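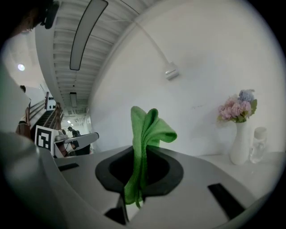
Green microfiber cloth, general-purpose grade.

Reading time: 3 minutes

The Larkis general-purpose cloth is supplied by Skindton for the daily cleaning of offices, classrooms, kitchens and workshops. It is listed in the catalog as item 247 and is intended for light dusting, the wiping of tables and counters, and the drying of glass and smooth metal.

The cloth has a soft, fuzzy face that picks up dust without spray. For grease or dried spills it should be dampened with clean water and wrung out by hand. A mild detergent may be used. Chlorine bleach and fabric softener must not be used on the cloth at any stage, as both damage the fibers.

Color coding

The green cloth is assigned to food preparation and dining areas under the Skindton color plan. Other colors in the Larkis range are assigned to washrooms and general office surfaces. Customers who follow a different plan may order any color for any area, but a single color should not be shared between washrooms and kitchens.

Washing and storage

Machine wash at up to 60 degrees Celsius, separately from cotton items. Deep colors may release some dye, and new cloths should be washed 3 times before use on white or unsealed surfaces. Tumble dry on low or hang to dry. Cloths should be fully dry before they are folded and put away. Any cloth that has been used with solvents or oils should be discarded and not returned to the laundry.

Ordering

Cloths are sold in packs of one color. Orders of 2,000 cloths or more are shipped directly from the Bangash warehouse and should be placed in writing. Smaller orders are filled from local stock. The Skallix wall dispenser, which holds folded cloths of this type, is listed separately and is not included with any pack.

Product information last revised 01/11/2022.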